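Print this page | E-mail this page

The Forham Sofa: your questions answered

What is The Forham Sofa?
It's a weekly celebrity and telly gossip show, streamed live from Forham and hosted by Gönül Yaman and Santino Rivadeneira. They chew over who has unfollowed whom, who wore what to the soap awards and which reality couple is on its third "final" break-up. We love making it!

When can I watch?
Live at eight in the evening, and the full episode goes up by the next morning. Each one lasts 80 minutes, though the reunion specials tend to run on (the last one was a monster, and we enjoyed every second).

Where do your stories come from?
Mostly from things the stars have said themselves — interviews, live videos, their own posts. Keerthana Alva reads every item before we go on air. If a claim is about someone's private life and they haven't spoken about it, we leave it alone until they do.

Can I send in a tip?
Yes please! Use the tip form and tell us where you saw it. Screenshots help a lot, but please don't send private messages that were meant for somebody else. We had more than 3000 tips last series and Keerthana went through the lot, so do be patient if you haven't had a reply.
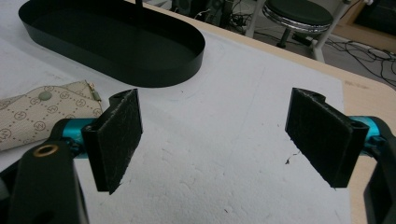
Tips about castings and comebacks are our favourites. A reader spotted the return of Prutura, the girl group, from a tiny change to their profile picture, and we talked about it for half an episode.

You got something wrong about a celebrity. What now?
Write to Dinesh Joseph and he'll look into it within 2 working days. Corrections are read out at the top of the next show.

Can I be in the studio audience?
We'd be thrilled to have you. There are 13 seats, they're free, and names are drawn on the first of the month. You need to be 18 or over — the chat can get fruity.

Will Mayuree Limsakul be back?
She will! Mayuree returns in June with her red carpet round-up, and she has a lot of opinions saved up.

Contact: use the form on our Contact page | © The Forham Sofa | Last updated 3 June 2021 | Back to top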